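Nolbridge Gets a Second Life for Its Old Desktops, and I Get My Weekends Back (Sort Of)

FOR IMMEDIATE RELEASE

Filed under: Local Business / Computers & Repair / Press Room

968 shares | 3 comments

Hi everybody, Zeeshan Gondal here from Rima, the repair shop on Coppens Street with the door that sticks. I'm supposed to write these in the third person, but I tried that last year and my sister said I sounded like a bank, so you get me instead.

The news is that we're opening our desktop refurbishing program to anyone in Nolbridge, starting in February. It's called Lerneo, and the goal for the first round is 100 working computers, cleaned up, tested and sent home with students and with adults going back to class. We've finished 63 so far (I wanted to wait for a round number before telling you, but I'm bad at waiting!).

We mostly take office towers, the plain black kind that spent years under somebody's desk. I love these things. The side panel comes off, you lay the case down flat on the bench and everything is right there in front of you: board, memory slots, power supply, drive cage, that tangle of red and yellow and black wires. 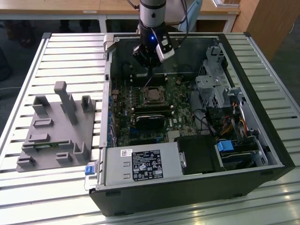
Page last changed: February, 4:15 p.m.

My favorite part of the job is the stage where the cooler is off and the processor is sitting bare in its socket. Old thermal paste gets wiped away and fresh paste goes on, and a machine that used to howl like a hair dryer can calm right down. Then it's memory, a drive, a good blow-out of the dust, and a long test overnight.

If you've got a tower to give, bring it to the side door any time after 10 a.m. Please leave the power supply in, even if you think it's dead, and don't worry about wiping the drive yourself. We pull every drive on arrival and erase it, and if it won't erase, it gets drilled. Monitors we can't take right now, the back shelf is full of them.

A finished tower costs $30, with a keyboard and mouse thrown in, and students with a school ID pay nothing. Put your name on the sheet at the counter and I'll call when one is ready. I do the calling myself, so if a strange number rings you at dinner, pick up, it might be me.

Press questions, donation questions and requests to come in and hold a screwdriver can all go to the front desk at Rima. Ask for Zeeshan.

Comments (3)

towerguy63: Do you take the small form factor ones or only full size? I have two in the garage.

Zeeshan at Rima: Both! Bring the power bricks if they have them.

marnie_k: Got mine from you last month and my son does all his homework on it. Very quiet. The door still sticks though.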